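Rania Mahasneh on keeping a small flower shop going

Rania Mahasneh has run Bronda, a flower shop on a side street in Skomberg, for eight years. Before that she worked for a wholesaler, where she learned to buy and, she says, how much gets thrown away. We spoke on a weekday afternoon between deliveries, with the shop door propped open and the phone going every few minutes.

She did not plan to have a shop. The previous tenant, Alois Steiner, was retiring and offered her the lease along with his shelves and his order book. "The order book was the thing worth having," she says. "It had 40 regular customers in it, with their anniversaries written down in pencil. I still use it."

Her first winter was hard. She bought as she had at the wholesaler, in full boxes, and could not sell them in time. By March she had changed to ordering twice a week in smaller lots, paying more per stem and wasting far less. 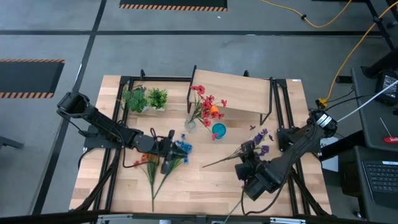

What do people get wrong when they take flowers home?

"They leave the ends alone," she says. "The stem seals up on the way home and then it can't drink. Cut a couple of centimetres off, on a slant, and take off any leaf that would sit under the water. Then change the water every other day. The sachet of food is fine but clean water matters more."

She is less interested in the tricks people read about. Coins, aspirin and lemonade have all been recommended to her across the counter. She tried several of them in her first year, side by side on the windowsill, and went back to tap water and a clean vase.

Most of her stock in summer comes from Panagiotis Spanos, who grows on rented land outside the town. He brings sweet peas, cornflowers and whatever else is ready. The arrangement is loose. "He rings the night before and tells me what he's got. I can't promise a bride a particular flower from him, and I tell her so. If she wants peonies in September she needs a different shop."

Weddings make up less of her trade than people assume. She takes six a year and turns down the rest, as each one ties up the cold room for most of a week. Funerals are steadier, and she prefers them. Families tend to know what they want, or they ask her to choose and leave it at that.

The rent is what worries her. It went up by 785 a year at the last review, and she put the price of a hand-tied bunch up for the first time since she opened. Two customers mentioned it. The others paid. 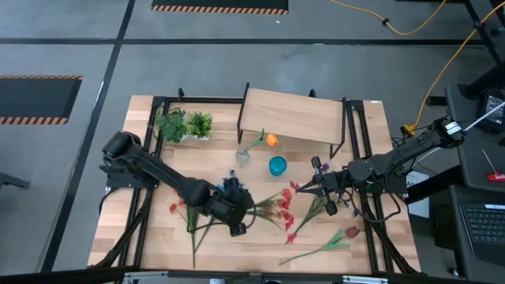
Saturday help and what comes next

Kavinda Miah started on Saturdays while he was at college and now does three days a week. Rania taught him to make a spiral bunch by having him take the same one apart and remake it all afternoon. "He was annoyed with me," she says. "His bunches stand up on their own now, though."

She would like him to take over the buying, which means a four o'clock start. He has agreed to try it after Christmas. She has no plans for a second shop or for selling online beyond the local delivery round.

The phone rings again and it is Panagiotis, with eucalyptus. She asks him how much and writes the answer on the back of her hand.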